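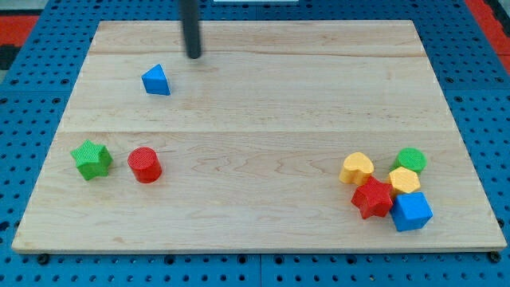
Rod over the top strip of the board, blue triangle just below it.

Evening update from the Plevstead shed! Arm's on the bench and I've got it creeping about at tiny speeds while I sort the height out. 218 lines of code so far and half of them are me shouting at myself in comments.

Rebecca Ferraro asked why no fingers. I only want it to push things, so a plain black rod does me fine (and it's one less thing to wire up).

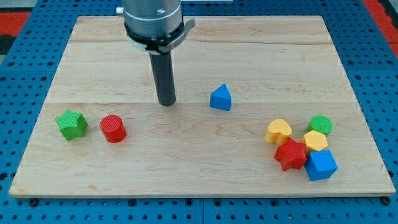
Blue triangle out on its own, five blocks bunched up on the right.

Next job is nudging one block without bothering its neighbours. Any tips for slowing down near contact? Mine's set to 9 and still feels brisk.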